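The owner of Prenby, a four-room showroom on the edge of Vavdale, would like me to believe that paint can fix a bad night's sleep. She sells a line of wall colors called Clonach, in 12 shades, each meant for a certain hour of the day. A gallon of the one for bedtime costs $127. I told her on the phone that I didn't buy it, and she asked me to come by at four in the afternoon, when the light is supposed to be at its best.

"People walk in and their shoulders drop," she said. "I see it every day."

I asked whether their shoulders might drop because they had just sat in traffic on the county road. She laughed and said that was possible.

Before Prenby she sold kitchen cabinets, and she is good at selling. She asked what color my bedroom was. White, I said. "And how do you sleep?" Fine, I said. She wrote something down anyway.

The case for Clonach rests on a customer survey. Buyers got a card in the mail a month after painting, and 188 of them sent it back. Most said they felt calmer at home. I wanted to know how many cards had gone out. She had to look in a binder for that one. The answer was 335.

"So the rest didn't feel calmer?"

"The rest didn't write back," she said. "You can't read anything into that."

I said you could read a little into it. Someone who has just spent a weekend moving furniture and taping baseboards has a good reason to say it was worth the trouble. She didn't argue, but she didn't take the brochure off the counter either. It still says "proven."

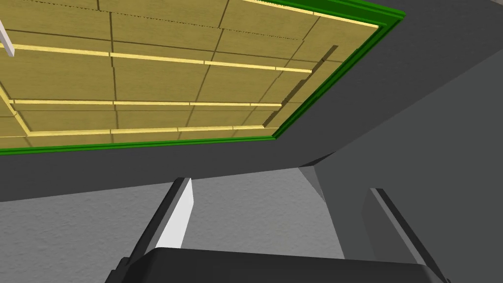
Green is where she and I got along best. It is the color she gets asked for most, and she thinks most people use it badly, on all four walls, and then wonder why the room feels like a pond. She would put it at the edges and leave the middle alone. A bright green border around tan tiles, with pale yellow slats across them, is closer to what she has in mind, even if the green is louder than anything on her chart. "The tan does the work," she said. "The green just tells you where to stop looking." I liked that, though I noticed it had nothing to do with sleep.

The shades were worked out with Pasaribu, a small color studio that also names them. I asked what the studio had tested. She said they had "lived with" the samples for a winter. I asked if anyone had slept in one room and then in another, without being told which paint was supposed to help.

"How would you not know what color the room is?" she said.

It was a fair point, and also the trouble with the whole business. If you know you're in the calm room, you may well act calm in it.

By five the sun had gone behind the tire shop and the bedtime wall looked gray to me. She said it was meant to. I asked if she had it at home.

"My bedroom's wallpaper," she said. "It came with the house."

She sent me off with a sample card, which is on my fridge under a magnet.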